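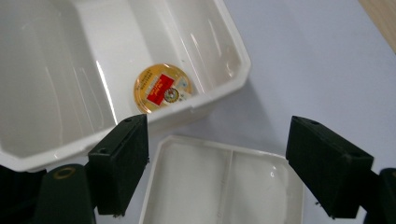 Care and Storage of Household Plastic Containers
Barnum Residential Services, Tenant Information
Updated 2021-06-24

Plastic boxes, drawer trays and food containers last for many years when they are washed correctly and stored dry. The following guidance applies to kitchens, pantries and utility closets in all Barnum buildings, including the Illargate and Brodach residences.

Routine washing

Wash containers by hand in warm water with a small amount of dish soap. Use a soft cloth or a sponge without an abrasive side. Scouring pads leave fine scratches on glossy plastic, and these scratches hold grease and color from food. Corners and the base of any divider should be cleaned with a soft bottle brush.

Check the underside of each container before placing it in a dishwasher. Items not marked as dishwasher safe should be washed by hand. Marked items belong on the top rack, away from the heating element.

Removing labels and adhesive

Peel the label back slowly from one corner. If it tears, warm it with a hair dryer on the low setting for a short time and try again. Adhesive that remains can be covered with cooking oil, left for ten minutes and wiped away with a paper towel. Wash the area with soap afterward. Do not use acetone or nail polish remover, as both can cloud or soften plastic. Metal blades should not be used on any surface that will hold food.

Odors and stains

Fill the container with warm water, add two tablespoons of baking soda, and let it stand overnight. Tomato and curry stains often fade when the clean container is placed in direct sunlight for an afternoon. Chlorine bleach must never be combined with vinegar or ammonia.
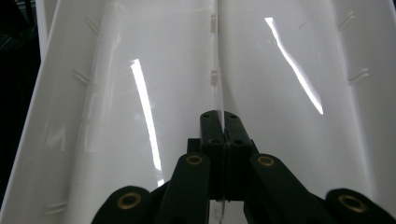

Drying is the step most often neglected. Place containers upside down on a rack with space between them, and leave lids off until every seam and groove is dry. Water held under a gasket or along a joint will produce mildew within days. A folded dish towel may be used to reach narrow channels.

Storage

Store lids upright in a separate bin and nest containers by shape. Heavy items should be kept on lower shelves. Containers must not be stored on top of a stove, water heater or radiator.

Discard any food container that is cracked, warped or sticky to the touch. Residents of the Illargate building may place accepted plastics in the blue carts beside the loading door. A full inspection of pantry storage is recommended each November, before the heating season is fully under way.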